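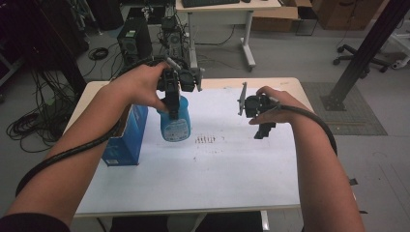
The Water Cure, Now With a Subscription

By the time I got to Hurnden I had been drinking eight glasses a day for three weeks, and the main thing I had learned was where every public restroom in town was.

I had gone because of a brochure. My sister-in-law left it on my kitchen counter with one paragraph circled in pen. The paragraph said that most adults walk around in a state of "quiet thirst," that coffee makes it worse, and that by the time you feel like having a drink your body has been in trouble for hours. It was put out by Hidard, which sells a hydration plan: a bottle, a box of mineral sachets, an app that buzzes, and a monthly bill of $70. Hidard holds its weekend workshops in a converted feed store in Hurnden, and the brochure promised that I would leave feeling lighter.

I don't doubt that people need water. I have lived through a few Julys in a house with no air conditioning and I know what a dry headache is. What I doubt is that a healthy person with a working faucet needs a company to tell her when to use it.

The workshop cost $131, lunch included. We sat on benches. A young woman with a headset microphone asked us to close our eyes and notice our mouths. Then she asked who had noticed dryness, and nearly every hand in the room went up, mine too. Try it yourself. Think hard about the inside of your mouth for a minute and see whether it doesn't start to feel like a sock.

After that came the color chart, which I will spare you, and a talk on "cell-ready" water. I asked what made water cell-ready. The answer was the minerals. I asked which ones, and was told the blend was balanced. I asked balanced against what, and we broke for lunch.

The eight-glass rule is older than any of this. It has been repeated for so long that most of us assume a doctor must have worked it out. People who have gone looking for the origin tend to end up at old nutrition advice from the 1940s, which gave a daily figure for water and then added that much of it was already in the food. The second part got lost somewhere. Soup counts. So does an orange, and so does the coffee the brochure was so worried about, which leaves a regular coffee drinker with most of the water it came in.

Rasmus Toom taught high school physiology for many years and now writes a newsletter that has, he told me with some pride, 620 readers. I called him because one of them had forwarded me his piece on sachets.

"Thirst is a very good instrument," he said. "It goes off well before you're in danger. They've taken the smoke alarm and told people it only rings once the house is gone."

He makes exceptions, and so should I. Old people can lose the signal. So can small children with a stomach bug, and men pouring asphalt in the heat, and anybody with a history of kidney stones should do what the doctor says and not what I say. Toom's complaint is that the warnings meant for those people have been lifted off and stuck onto office workers, who sit in cooled rooms and have a drinking fountain down the hall.

The other thing he mentioned, and that I did not hear once at the feed store, is that it is possible to drink too much. It's rare. It happens mostly in long races, to slower runners who have been told to drink at every table whether they want to or not. The blood gets thin on sodium and the person gets confused, and sometimes it is a good deal worse than that. I asked Hidard about this by email. The reply said that the plan was "not intended for athletic use," though the home page has a runner on it.

Hidard is not alone. Fatora sells a bottle with a ring that lights up when you fall behind. Bite, which started out in snack bars, now makes a chewable tablet that is supposed to help you absorb the water you drink, as though it had been going straight through the rest of us since the beginning of time. I bought both. The ring on the Fatora bottle lit up during a funeral. The Bite tablets taste like a lemon that has been in a purse.

I wanted to find someone who felt better, and I found plenty. A man on my bench at the workshop said his afternoons had turned around. He had also quit soda and started walking at lunch, and he was sleeping with his phone in another room. He gave the credit to the sachets. A woman who had been on the plan since the fall said her skin had changed completely, then asked whether I could see it. I had never met her before and said it looked very nice.

This is the trouble with testing anything on yourself. I kept a notebook for the whole time, and on the days I drank the full amount I wrote down that I felt alert. I was getting up a lot. Anyone who walks to the far end of an office building that often is going to be alert.

The numbers don't help the believers much either. One handout claimed a fifteen percent gain in focus. The footnote led to a survey of 400 customers, all of them already paying, who were asked whether they felt more focused than before. I would like to see the same survey done on people who had quit.

I canceled on 3 May 2018, after a phone call in which I was offered two free months and then a smaller bottle. My sister-in-law is still on the plan. She says I never gave it a fair chance, and that I looked better in March.

I drink when I'm thirsty now. Some days that is a lot and some days it's mostly coffee, and the notebook is in a drawer with the bottle.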